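Reading a Buried Tannery

The Bramska tannery stopped work long before anyone thought to record it, and what remains is a strip of ground between a mill race and a lane. There are no standing walls. From the lane the site looks like uneven pasture, with a line of alders marking the old water channel and a shallow depression where the lime pits were. Two seasons of trenching have now shown how much of the works survives below the turf, and how poorly the estate map matches it.

The map shows a single long building with its gable to the water. The trenches show three building phases, none of them on the alignment drawn. The earliest is a timber range set on padstones, with a clay floor laid directly on river gravel. A stone range replaced it and was extended once toward the lane. The surveyor who made the map may have been copying an older plan, or may simply have drawn the roof he could see from the road. Either way, the map is no longer used to place trenches.

Pits are the core of the evidence. A tannery of this kind moved hides through a fixed order of soaking, liming, scraping and tanning, and each stage left a different residue. Soaking pits tend to hold fine gray silt with hair in it. Lime pits have a hard white crust on the sides that can be mistaken for mortar. Tanning pits are lined, usually with oak plank backed by clay, and the fill at the base is compacted bark. At Bramska the bark layer is dark, fibrous and still smells when it is first cut.

Thirty pits have been located by auger. Five have been fully excavated. The choice of five was driven by the conservation budget and by the water table, which sits high enough in spring that no pit can be emptied before June without continuous pumping. Excavation ran from June to September in both seasons.

The finds register stands at 2528 entries. Most are leather offcuts: edge trimmings, shank pieces, and the thin curved slivers left when a hide is squared up. Offcuts are of limited interest one at a time. In bulk they give the animal, the thickness of the hide and the sort of goods the leather was meant for. The Bramska material is largely cattle in the lower fills, with a rising share of sheep and goat in the upper ones. Sheepskin was a lighter trade, sold for gloves, linings and book covers, and its arrival suggests that the owners were following a market in the nearby town of Clollotitz, where glove making is recorded in the parish accounts.

Horn cores are the second largest group. They came in attached to the hides and were cut off and dumped behind the building, next to the race. The dump was sampled in a grid and only a fraction of it lifted. The remainder has been left in place under a geotextile sheet and backfilled, and its limits are marked on the site plan for whoever opens it next.

Waterlogged leather presents a storage problem before it presents a research one. Taken out of wet ground and left in air, it shrinks, stiffens and splits along the grain. Every piece from the pits was kept wet from the moment of lifting, bagged in site water and moved to a cold store the same day. Washing followed under a low spray over a fine mesh, so that stitch fragments and hair were not lost down the drain. Pieces selected for long-term keeping were then soaked in a bulking solution and freeze-dried. The rest were recorded, drawn, and held wet pending a decision on whether they will be kept at all.

That decision is contested. The Ganon Museum, which holds the archive, has room for the dried material and for the paper record. It doesn't have tank space for several hundred bags of unsorted trimmings. The Stamatopoulos Foundation paid for the freeze-drying but not for storage, and its grant ends in November. One proposal is to keep a full sample from a single pit and discard the bulk of the others after measurement. The argument against it is that measurement methods change. Species identification from collagen was not in general use a generation ago, and offcuts thrown away then can't be tested now.

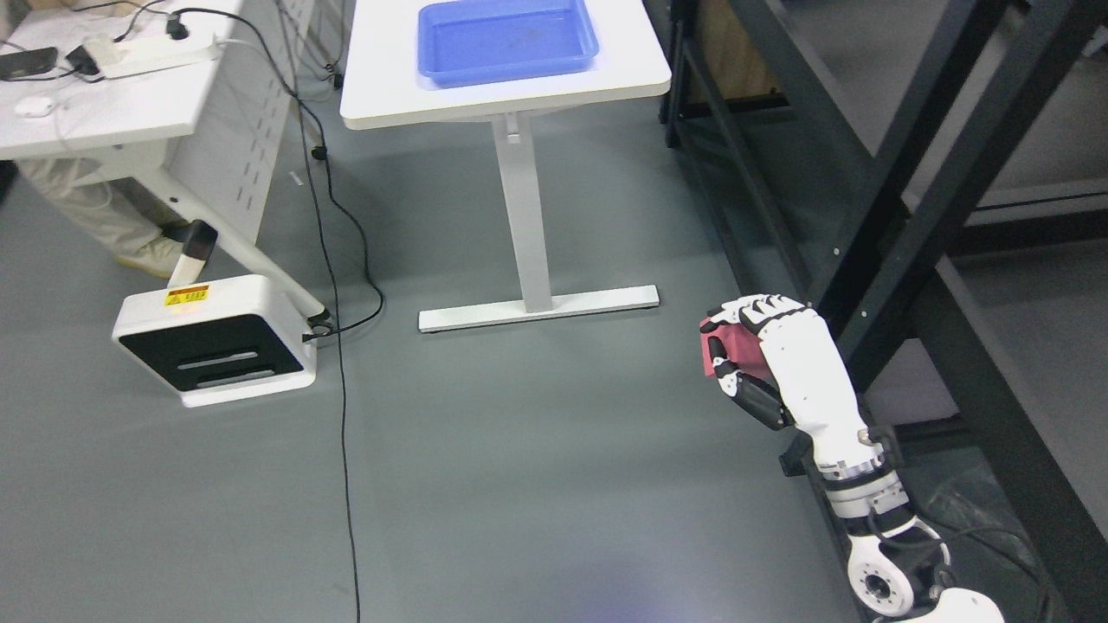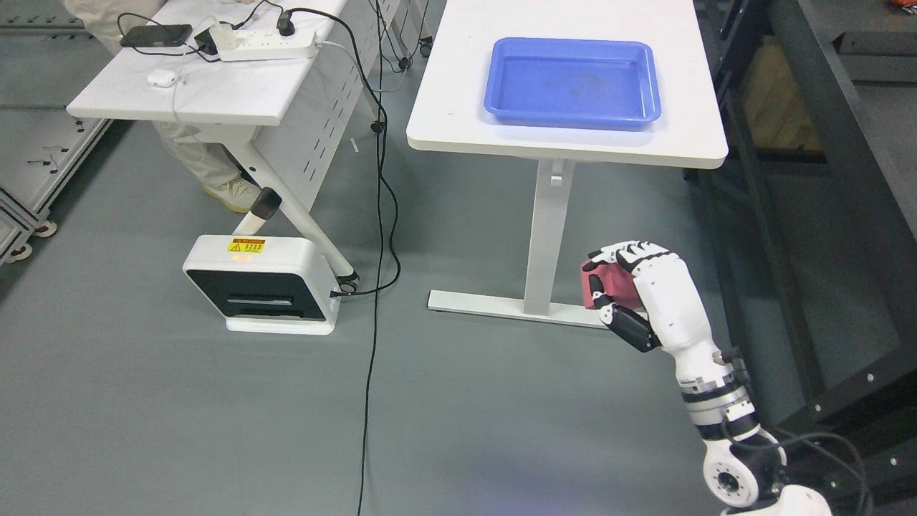

Recording of the offcuts follows a short protocol, written so that results from different people can be compared. Each piece is laid grain side up, flattened without force, and measured along its longest axis and at its thickest point. Soft material is the difficulty at every step. A hand closed around something apparently soft, with the fingers curled around it and the thumb wrapped beneath, as the white and black one is in the first picture, covers much of the surface and may press the rest out of shape, and the protocol rules that grip out for wet leather. Pieces are carried on a rigid support and slid off it. Thickness is taken with a dial gauge fitted with a wide foot, with three readings per piece and the middle one entered.

Repeat measurement has been used to check the figures. Thirty pieces were drawn from the store, measured, returned, and measured again by a second person working without sight of the first sheet. Length agreed well. Thickness did so less reliably, with the largest differences on sheepskin, where the grain layer tends to separate from the flesh side. The thickness values for sheepskin will be published with a wider error than those for cattle.

Work on the water supply is less advanced. The race fed the soaking pits through a plank channel, and a sluice slot cut in a single oak beam has been found at its upper end. The beam has enough rings for dating, but no sapwood survives, so the result will give only an earliest possible year for felling. A second beam, lower down, was left in the section at the end of the last season and covered with wet sand and sheeting. It lies partly under the lane, and lifting it depends on a road closure that the district has yet to grant.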